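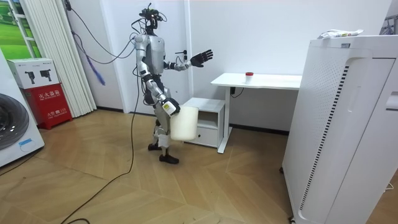
Vurnum Ring Reuse Project: progress report to the Pakden Fund

Reporting period: second quarter, to the end of October

1. Summary

The project helps couples in the Brirkerport area have inherited jewellery remade as engagement and wedding rings. Intake is ahead of plan, bench work is on plan, and the pre-wedding sessions are behind. Spending is within the approved budget.

2. Intake and assessment

We received 86 enquiries in the period. Of these, 67 went on to a full assessment, where stones are removed, cleaned, weighed and checked for chips. The rest were withdrawn by the couple or involved pieces with unclear ownership. Where siblings or cousins have a shared claim, we now ask for written consent from each of them before any setting is opened.
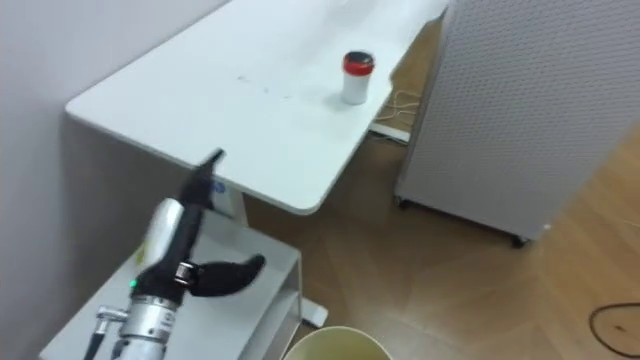 Consent forms add time at the front end. The usual delay is eight working days, longer if a relative lives overseas. We have kept the rule because two disputes in the first quarter cost more time than the forms do.

3. Bench work

All setting and resizing is done by Vahidi under the existing agreement. The average cost per finished pair is $913, including metal but not engraving. White gold repairs cost more than forecast – older claws often had to be rebuilt before a stone could be reset. Three pairs were returned for resizing and none for loose stones.

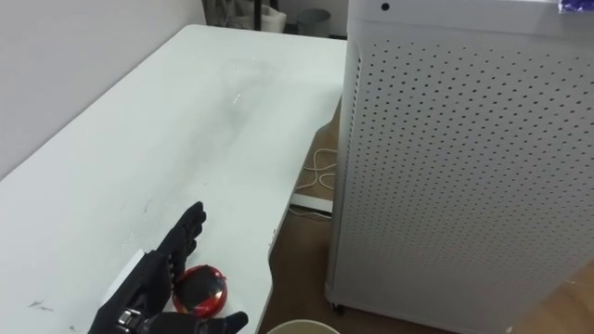

4. Pre-wedding sessions

The Friday evening sessions cover ring choice, insurance valuations and the wording of family gifts in a will. Attendance was over half of capacity. Same-sex couples asked for the sample wording to be changed, as it assumed a bride and a groom, and the revised text is in use.

5. Next quarter

– Move one session in three to a Saturday morning.
– Renew the bench agreement at the current rate.
– Send the Fund a revised consent form for comment.

No change to the grant amount is requested.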